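Utville Community Garden Association
Minutes of the October general meeting

Meeting opened at 7:05 p.m. Quorum was met. Minutes of the previous meeting were approved with one correction: the hose order was placed with Tanui, not Plillano.

1. Water
The meter reading for the season was 367 units. The increase over last year is attributed to the leak at the north standpipe, repaired in August. The supply will be shut off and the lines drained before the first hard frost. Plot holders are to remove their own timers and splitters.

2. Accounts
The balance after the Plillano invoice is $500. Two plot fees are still unpaid. Second notices will be sent. A motion to keep fees at the current level was carried without opposition.

3. Compost
Bay 2 is full and is closed to new material. Bay 1 is open. Squash vines showing mildew go in the green waste bin and are not to be composted. The request for a chipper was deferred until spring.
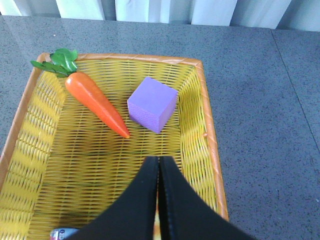
4. Harvest table
The table at the front gate will continue through the end of the month. Surplus was low in September, mostly beans and late tomatoes. Members asked for a standard container so that produce is not left in bags. It was agreed to use open baskets in woven plastic, the yellow type with the orange rim, as they can be hosed out between uses. Root crops are to have loose soil brushed off before they are put out. Anything left at closing goes to the Clurkuvari Street pantry the same evening.

5. Paths
Wood chips are needed on the east path between the shed and the back fence. Delivery depends on the tree service. The pile will be dropped in the parking area, and the gate must be kept clear.

6. Shed
The combination will change when the water is shut off. The new number will be given by phone only. Borrowed tools are to be returned before that date. One digging fork and the long level are missing.

7. Other business
A request to allow a second rain barrel per plot was tabled pending a look at the drainage on the lower row.

Meeting closed at 8:20 p.m.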